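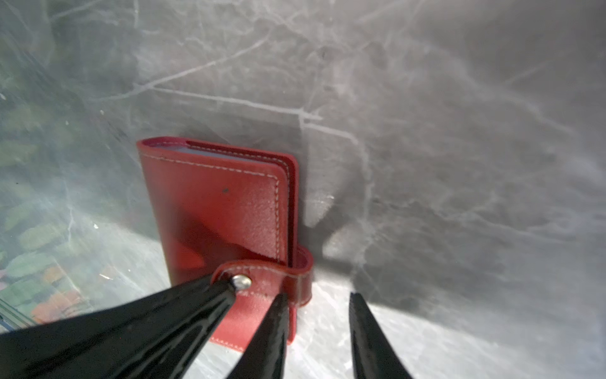 Plokgate puts robot arms on card holder checks, bench staff move to repairs

PLOKGATE - Small leather goods used to go past six people on the checking bench at Umitz. Since January part of that job belongs to pairs of robot arms, and the people who did it have mostly moved one room over.

The firm, which handles returns and finishing for wallet and card holder sellers, says no jobs were cut. Bench staff were offered repair work, stitching and snap replacement, or a seat watching the cells. Four took repairs, two took the cells. Pay is the same for now. A review is due in the spring.

Work at the cells is slow stuff. Wallets, card holders, small boxed items. Anything the arms can't manage goes in a tray and a person finishes it by hand.
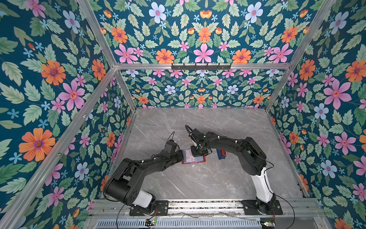
Early target was 100 items a shift per cell, now raised to 200. Staff say thats fine on a good day and a headache when straps and snaps come through in a batch. Soft leather is the worst, one worker said, you end up getting out of the chair more than you sit in it.

The bigger complaint is the quiet. On the old bench people talked all shift. Cell operators sit apart, facing screens, and asked last month for shorter turns. Umitz agreed to swap them with the repair room every two hours, starting this week.

Repair room has its own gripe, not enough lamps. More are on order, the firm says.

Erkinura, which set up the cells, is running training for anybody on site who wants it. 768 items went through in the first week, and the manager on duty said he expects tha figure to climb once the late shift joins in.

Related
Phùng warehouse drops night picking after staff vote
Umitz to extend Plokgate parking lot
Bus times change for industrial park workers

Last updated: 4:40 p.m.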